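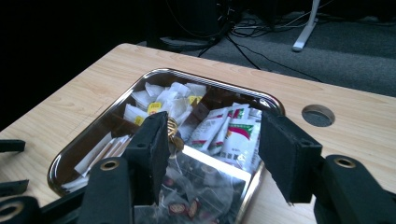

Fig. 6. Tray with tea in paper envelopes.

6. Hot drinks in the meeting rooms

This section is for the person who prepares a meeting room at Dungate in the morning. It explains the first use of the Trikell water boiler, the daily work, and the cleaning. The coffee machine in the hall has its own booklet and is not treated here.

Please read the whole section one time before you begin. Last changed 1/18/21 by Aliki Drakos.

6.1 Before the first use

1. Take the boiler out of its box and remove the tape from the lid, the tap and the drip plate.

2. Check that the seal ring sits inside the lid. On some boilers it comes in a small bag together with the papers. If the ring is missing, do not use the boiler and write to Danai Tzavaras.

3. Put the boiler on a flat surface that can carry weight. The full boiler weighs more than 8 kilograms. The window sill is not a suitable place.

4. Leave a free space of one hand between the boiler and the wall.

5. Fill cold water up to the lower line, close the lid and turn it until it clicks.

6. Connect the plug to a wall socket. Do not use the sockets in the middle of the table, and do not use an extension cable.

7. Switch on and wait for the green light. Let all the water run out through the tap into a bucket. Repeat this step once. The water of the first two fillings is not for drinking.

Caution: The lid and the metal around the tap become very hot. Do not carry the boiler when there is hot water in it, also not for a short distance.

6.2 Every morning

1. Open the lid and look inside. If there is old water from the day before, pour it away.

2. Fill the boiler with fresh cold water. The upper line is the maximum. For a small group the lower line is sufficient.

3. Switch on at least 27 minutes before the guests arrive. The green light comes when the water is ready. A yellow light means that it is still heating.

4. Put the drip plate under the tap. It is often forgotten in the sink – look there first if you cannot find it.

5. Bring the cups from the cupboard in the corridor. Use only cups which are made for hot drinks. The thin plastic cups are for water and juice.

6. Fill up the tray with tea and the small packets. Put the older ones in front, so that the guests take them first. Packets which are torn or have become wet must be thrown away.

7. Place spoons, napkins and a small bowl for the used tea bags near to the cups.

Note: Milk is not left in the room overnight. Take it from the refrigerator of the kitchen when the meeting starts and bring it back at the lunch break.

Note: If a guest has asked for tea without caffeine, you will find this on the booking sheet, in the last column. Keep these tea bags separate from the others.

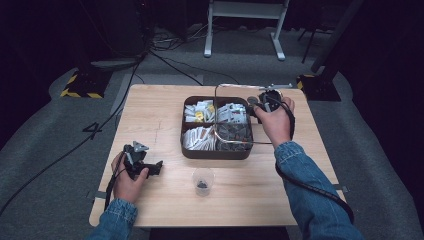 6.3 Temperature

The boiler leaves the factory with a setting for boiling water. For green tea this is too hot, and the guests from Nidivach have asked us for a lower setting when they use the room. You can change it as follows.

1. Wait until the green light is on.

2. Hold the round button for 6 seconds. The display begins to blink.

3. Press the button again, short, until you see the number you want. For green tea choose 74 degrees Celsius.

4. Do nothing until the display stops to blink. The new setting is now saved.

5. After the meeting, set the boiler back to the normal temperature. If you forget, the next group will get weak black tea and they will complain at the reception.

Note: The display shows the temperature inside the boiler. In the cup the water is a little cooler.

The boilers we bought in November have a second button on the side, marked with a lock. When the lock is on, the temperature cannot be changed and the display shows a short line. Press the lock button until the line disappears, then start again from step 2. Justinas Kivi keeps a printed card with the signs of the display, and a copy hangs inside the door of the cupboard.

6.4 Closing the room

1. Switch off the boiler and pull out the plug.

2. Let the water cool down with the lid closed. If there is a second group in the afternoon, you can leave the boiler on between the two meetings.

3. Empty the boiler through the tap, never over the edge.

4. Wash the drip plate and dry it with a cloth.

5. Take the tray out of the room. What is still closed and clean can be used again.
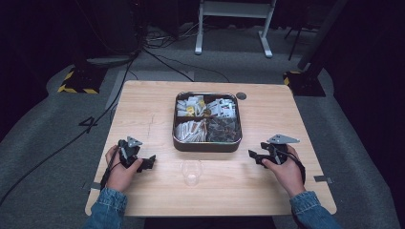
Wipe the table with a damp cloth and after that with a dry one. Do not use the spray for the windows on wood – it leaves marks which we could not remove in the small room. Sugar on the carpet should be taken away with the vacuum cleaner the same evening.

6.5 Removing lime

When you see a white layer on the bottom of the boiler, it is time for cleaning. We use the Kjærgaard powder, one bag for one filling.

1. Fill cold water to the lower line and add the powder.

2. Close the lid, switch on, and switch off again when the green light comes.

3. Leave it for one hour. Put a note on the boiler so that no one takes water from it.

4. Empty through the tap and rinse two times with fresh water.

Caution: Open the window during this work and do not bend over the open lid.

If the layer is still there, repeat from step 1 on another day. Empty bags of powder are to be reported to Achilleas Margaritis, who orders the new ones.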